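About Garkon

G'day, and thanks for stopping by! I started Garkon at my kitchen bench after years on other people's help desks, answering the same question up to 17 times a shift (the printer one, mostly). These days there are 5 of us, and we look after support inboxes for small businesses – the tickets, the canned replies, the phone menus everyone hates.

Our first client was Trandport, who came to us with 422 open tickets and a shared password on a sticky note. We still look after them, and Bitar too, and we've kept our habit of reading every single ticket before we touch a setting. It's slow. I love it!

We don't do lock-in contracts, and you'll always get a person's name at the bottom of our emails. 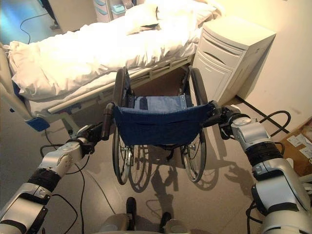 Teodoro Cruzado wrote to us in April that his customers had stopped ringing to ask whether their emails had arrived, and could we please do the Grudach inbox next. We've started on it – the colour-coded labels went in first.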